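Trono-Tabletop: simulated bimanual sorting set

Version 2 of the Trono tabletop data, released with the Avden policy checkpoints. Maintained by Wichai Hemmin. Send corrections through the issue tracker and include the episode index.

Contents

The set holds 900 rendered episodes of two-arm manipulation on kitchen counters. Every episode has an overhead video, joint positions for both arms, gripper commands and a language instruction. The split is by counter layout, so no layout in the test part occurs in training.

train: 615 episodes
test: 285 episodes

Layouts are drawn from a pool of object placements made with the Dultinside scene generator. Container pose, object pose and countertop texture are sampled per episode. Distractors are sampled separately and are never named in the instruction.

Why it was made

Version 1 used one container at a fixed pose. Policies trained on it learned the container position and ignored the image, which showed up as soon as the container was turned. In version 2 the container yaw is free and other containers may share the counter with the target. The question we wanted to test is whether a policy conditioned on a short instruction picks the right container when its pose is new.

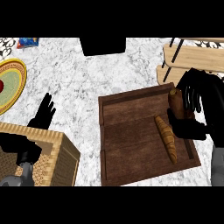
Overhead view, bread task. The right gripper holds a short bread piece over a corner of the tray; the left gripper is open above the marble.

Frame format

Frames are stored letterboxed, with black bands at the top and bottom. The bands are part of the stored video. Crop them before computing image statistics – the loader does this by default, but the raw files do not. Set keep_bands to true if you need to reproduce the version 1 numbers.

Arm order in the state vector is left, then right. Gripper values run from 0 (closed) to 1 (open). An idle arm still has a full action record and should not be masked out.

Baseline result

We trained the Sitthichai policy on the training part and ran 200 rollouts on test layouts, then repeated the same 200 with the instruction replaced by an empty string. Starting states and random seeds were matched.

with instruction: 148 successes
empty instruction: 91 successes

A rollout succeeds if the named object is at rest inside the named container when the episode ends. Objects leaning on the rim are failures. Most failures with the instruction present were grasp slips; without it, wrong-container placements were the largest group.

Known problems

Contact between finger tips and thin objects is too stiff, and some grasps hold in simulation that we would not expect to hold on hardware. No transfer results are claimed.

Instructions were written from templates. The wording is narrow – six verbs in total – and the set is a poor choice for studying language variation.

Objects at the borders of the view can be partly outside it. Their poses are still logged in full, so do not treat the pose file as a list of what is visible.

Changes since version 1

Free container yaw. Distractors added. Gripper scale reversed to match the controller; old loaders will run without an error and give inverted grasps.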